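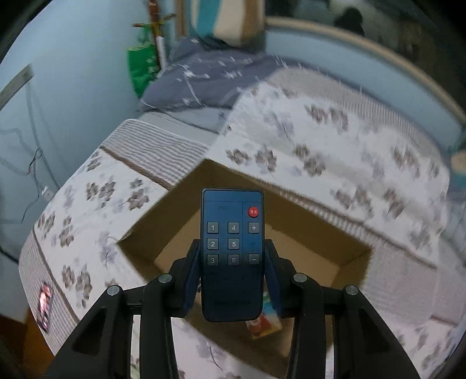 Nhung Phùng asked after the dry run whether the pads or the linkage should get the credit when a thin, hard object stays upright in the jaws. Fair question, and I will take it first. I can't separate the two yet. Both grippers in this talk use the same linkage, so what I can compare is the pads.

Slide 2. What we compared.
Two hand-held grippers, same black body, same camera mount. The Plinik set has soft pads. The Driltora set has harder pads with a ribbed face. Say the names slowly, people mixed them up last time.

Slide 3. The task.
Pick one item out of an open cardboard box, or put one in. Box stays on a bed. A mattress gives when you push on it, so the box tilts a little and the operator has to correct. We wanted that in the test. On the lab bench both sets looked the same and we learned very little.

Slide 4. Objects.
Remote control, small cartons, flat packs. The remote is the slim hard one. Cartons crush if you squeeze too much. Flat packs are the worst — there is no good edge to get a finger under.
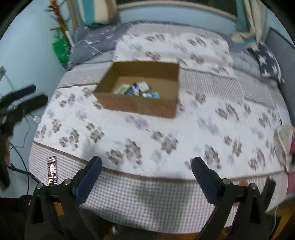

With items bunched in a back corner, the approach angle matters more than grip force. The jaws have to open wide before they go in, and a wide opening means one finger can hit the box wall. Driltora pads are thicker, so this happened more often with them. Pause here and let people ask.

Slide 5. Camera.
We tried 2 lenses. The wide one bends straight lines near the border but keeps both fingertips in view. The narrow one lost the fingertips when the jaws were fully open. We kept the wide one. Oanh Lục has the calibration files if anyone wants them.

Slide 6. Results.
2000 grasps in total, split evenly between the pads. Plinik did better on the remote and the flat packs. No clear difference on cartons. Don't read the table out loud.

Slide 7. Next.
Mount the same fingers on the Pralard arm and repeat with 8 operators' recordings. Start in January. Questions, then hand the clicker to Oanh.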